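Filed under: Kids' Corner > How Stuff Works at Home

Why is a towel fuzzy? (and how do you fold one?)

by Mariama Quansah

Quick one today. Go find a towel. Any towel. Bath, beach, the one from the bathroom floor – fine.

Now look really close. Nose almost touching it. See the tiny loops? Hundreds and hundreds of them, all standing up like little bendy hairs. That is called terry cloth. Terry is just the name for fabric with loops in it.

What the loops do

They drink! Sort of. Cotton likes water. Water sticks to it and creeps into the tiny gaps between the threads. Scientists call that creeping "capillary action." Big words, small idea: water climbs into skinny spaces all by itself.

A flat sheet has only its flat top for water to touch. A towel has all those loops sticking out. More loops, more cotton, more places for water to go. So a towel can soak up a puddle that a bedsheet would just push around the floor.

Try it (ask a grown-up first)

You need: a washcloth, an old T-shirt, a plate, a spoon, water.

Put 7 spoonfuls of water on the plate. Press the T-shirt on it, count to ten, lift. How much is left? Dry the plate, do it agian with the washcloth. Write down which one won. Then try folding the washcloth in half first. Different? Same?

Where do the loops come from?

A big weaving machine called a loom. Most cloth has two sets of threads, one going up and down, one going side to side. Towel cloth has an extra set. The loom lets those extra threads stay slack, then pushes them up so they bunch into loops. Push, bunch, push, bunch. Very loud. I visited the Maltholm mill in July and had to wear ear muffs the whole time.

Colors and pictures

Stripes can be woven in, using colored thread. Pictures can be woven too, or printed on after, kind of like a giant stamp. Printing is handy for small stuff like eyes and whiskers. 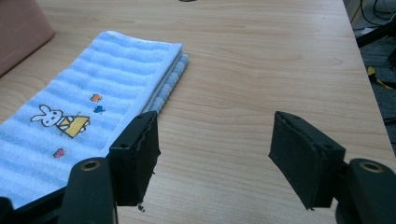 A rabbit towel, folded long. Spot the three butterflies.

Folding time

Lots of ways to do it. My favorite is the long fold – good for hanging on a rail.

1. Lay the towel flat on a table. Smooth out the lumps.
2. Bring one long side to the middle.
3. Bring the other long side over the top. Now you have a long skinny towel.
4. Pat it down. Done!

Want it shorter for a shelf? Fold it in half, then in half again. Look at the side and count your layers. Every time you fold in half, the layers double. That's math, sorry.

If your towel has a picture on it, start with the picture face down and it should end up on the outside. Might take a couple goes. Mine always ends up with the picture upside down.

Why do old towels feel scratchy?

When a towel dries on a line with no wind, the loops get stuck flat and stiff. A bit of water stays behind and acts like glue between the threads. Shake the towel hard before you hang it, and again after. The loops stand back up. Also, too much soap makes it worse, becuase the leftover soap coats the cotton.

Words to know

Terry – cloth with loops
Loom – a machine for weaving
Absorb – to soak up
Slack – loose, not pulled tight

Next time: why do socks have heels?

Last updated: January 31, 2026

© Solleck Kids' Pages | Contact us | Back to top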